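From: Mujić
To: Plakville Kitchens list
Date: 20 June 2025
Subject: Re: pale boards and grey marks

> Has anyone gotten the grey scuffs off one of those thin pale
> prep sheets? Mine came from the Tendley outlet in June and it
> looks like somebody parked a bike on it. I was also told to
> keep it away from a dark counter. Is that a real thing?

It's real only in the sense that you will see everything. I keep mine on a counter that is very nearly black, and every speck of anything on either surface turns up for inspection. Crumbs that lived quietly for years on my old speckled laminate now have nowhere to hide.

As for the scuffs, I have tried 4 methods. Baking soda paste did a little. Dish soap did nothing. The pink cleaner from Sirkdale did nothing but smelled expensive. A damp melamine sponge did the most, and it also took the finish down a bit, so test a corner first. My marks run in a band across the middle, where I do all my dragging and wiping, and I've stopped fighting them.

Two other things. These sheets bend a little, so store them flat or the edge will start to curl. And park something next to the sheet so you stop sliding it around - I use the utensil caddy in its wire stand, which weighs plenty once it's full of everything I own with a handle.

If you do find a cleaner that works, post the name. The list archive has 451 messages on cast iron and, as far as I can find, yours on this.

Mujić

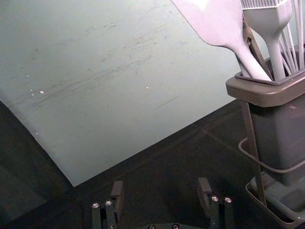
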